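Update for Bhupendra Singhal, December 28, 2021

Toy library, Penberg branch – short one, sorry, van leaves at noon. 1,106 loans since November, which is up on last yr. Puzzles and shape blocks still go out fastest. 12 new familes signed up, mostly from the Flakbridge side.

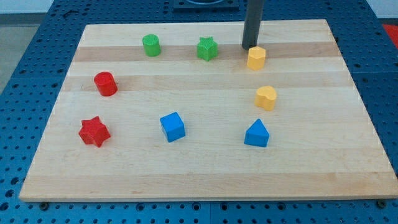

Is the Viklund money spent?

All but the shelving line. Quote came in high, waiting on a second one.

Saturday opening going OK – 2 sessions lost to snow. Still need a decison on the lease before we print the new cards. Branemport branch report comes seperately.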